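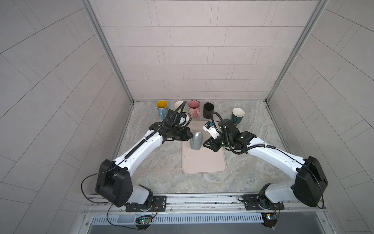

양팔 제어 소프트웨어 회의록
2018년 3월 26일, 정리는 이번에도 제가 했습니다. 말투가 좀 수다스러워도 이해해 주세요!

지난번 숙제부터. Tronetport 드라이버에서 왼팔 명령이 오른팔보다 늦게 나가던 문제는 제가 잡았어요. 두 팔이 각자 시계를 쓰고 있더라고요(이걸 왜 이제 봤을까요). 타임스탬프를 한쪽으로 통일했더니 지연 차이가 4밀리초까지 내려왔습니다. Pongsak Onsri 님은 그래도 크다고 하시고, 저는 머그잔 작업이면 충분하다고 봤는데, 결국 2밀리초를 목표로 한 번 더 손보기로 했어요. 제가 졌습니다.

다음은 인식. 손목 카메라 영상으로 머그잔 손잡이 방향을 추정하는 모듈 얘기가 제일 길었습니다. 분홍 매트 위에 잔 하나를 두고 돌린 시험이 355회인데, 그중 174회는 기존 모델, 나머지는 Hakuma 브랜치로 돌렸어요. 새 브랜치가 어두운 색 잔에서 확실히 낫습니다. 다만 잔이 기울어져 있으면 둘 다 헤매요. 벽 타일 줄눈을 잔 테두리로 잡는 경우도 몇 번 나왔고요. Pongsak 님은 배경을 미리 빼자고 하셨고, 저는 학습할 때 배경을 섞어 주자는 쪽이었습니다. 둘 다 해 보고 비교하기로!

플래너는 Vukčević 방식으로 갈지 말지 아직 결론이 없습니다. 두 그리퍼가 잔 하나를 사이에 두고 가까이 붙으면 충돌 여유값이 너무 빡빡해서 경로를 못 찾고 그냥 멈춰 버리거든요. 여유값을 줄이자니 케이블이 걱정이라(손목 쪽 고리가 모델에는 아예 없어요), 케이블을 단순한 캡슐 모양으로라도 넣고 다시 돌려 보겠습니다. 이건 제 담당.

Skemeck 로그 뷰어는 짧게만 했어요. 양팔 관절값을 한 화면에 겹쳐 보는 기능, 저는 너무 마음에 들어서 계속 켜 놓고 있습니다. 그런데 긴 로그를 열면 느려요. Pongsak 님이 읽기 부분을 나눠서 불러오게 고치신답니다. 색상 바꾸는 메뉴는 급하지 않아서 7월로 미뤘습니다.

할 일
저: 타임스탬프 추가 수정, 케이블 충돌 모델, 배경 섞은 학습 데이터
Pongsak Onsri: 배경 제거 시험, 로그 뷰어 읽기 속도, 기울어진 잔 실패 사례 모으기

안건에 없던 얘기로, 설정 파일 이름에 날짜 말고 브랜치 이름을 넣자는 제안이 나왔고 바로 통과됐습니다. 예전 파일은 그대로 두고 새로 만드는 것부터 적용해요. 빠진 내용 있으면 이 글 밑에 적어 주세요, 제가 고쳐 놓을게요.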